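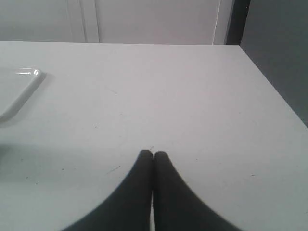

The table came with the flat. Rajeshwari Menon had wanted to get rid of it the first week, but it was too wide for the stairwell and the man from Stenier Removals said he could only take it if someone sawed it in half. So it stayed, and she put her mother's white dish on it, and after a while she stopped thinking about it.

In November her brother-in-law rang to say he was coming through on the train and would she mind if he stopped for lunch. Sreekumar had not visited since the funeral. She said that would be fine.

She started on the table at eleven. She wiped it down with dish soap, then with bicarb and a bit of vinegar. The grey patches faded while the cloth was on them and came back when it dried. The specks would not shift at all. She went at one with her thumbnail until the nail bent.

There was a scratch she knew. Krishnamoorthy had made it with the bread knife the winter they had no cutting board. He had offered to sand the whole top back and paint it, and had bought the sandpaper, 60 grit, and put it in the drawer under the kettle. It was still there. She took a sheet out, looked at it, and put it back.

Sreekumar arrived at half past twelve with a bag of mandarins and his good coat on. He had got thinner. He stood in the kitchen doorway for a bit before he came in.

"Same table," he said.

"It won't go down the stairs."

"No. We had enough trouble getting the fridge up."

She had forgotten he was there for the fridge. He tipped the mandarins into the dish and they ate soup and toast, and he told her about the house in Kaimal, which had sold for less than he'd hoped. He had kept the key by mistake. The agent had written to him over it.

When she got up to fill the kettle he ran his finger along the scratch.

"This was Krish," he said.

"Bread knife."

"He told me he was going to fix it."

"He got as far as the sandpaper," she said, and opened the drawer to show him.

Sreekumar laughed, then wiped his eyes with the back of his hand and asked what time the train went. There was one at 1515. They had the tea, and he peeled two mandarins and gave her the bigger one.

After he had gone she shook the crumbs into the sink and moved the rest of the fruit to the fridge. She washed the dish and put it back near the edge of the table. Then she rang Vasanthi next door and asked if she still had that sander, and whether it was hard to use.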